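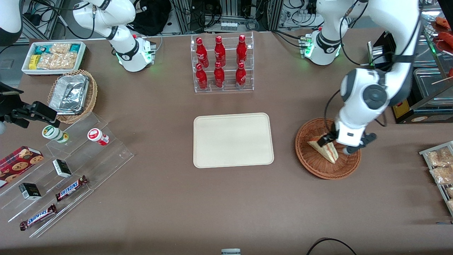 Flusberg tightens labeling rules for food packed on site

18th April

Small food shops in Flusberg will have to print a full ingredient list on every sandwich, salad and pastry they wrap on the premises, under a rule approved by the city's health department. It takes effect in June.

Until now, items made and sold at the same address needed only a product name and a price. The new label must carry the name of the food, all ingredients in descending order by weight, and any major allergens in bold type. A use-by date is required on chilled items. Unwrapped food served to order is not covered, but an allergen sheet must be kept at the counter and shown on request.

The department lists 2,224 licensed premises in the city that prepare food for direct sale. Inspectors will check labels during routine visits. A shop that fails a check has 14 days to correct the fault before a second visit, and fines apply from that point.

"Most of the faults we record are in compound ingredients," said Gladys Kirui, who heads the inspection unit. "The label says mayonnaise and stops there. Egg and mustard have to be listed."

Inna Moroz, owner of the Cletero deli, said her staff had tested a label printer on two product lines. Entering the recipes took longer than the printing, she said, and supplier changes mean the entries have to be revised often.

Handwritten labels remain acceptable if they are legible and the letters meet the minimum height. Templates can be picked up at the department's front desk or requested by mail. Shops that sell only goods prepacked by another business do not need to take any action.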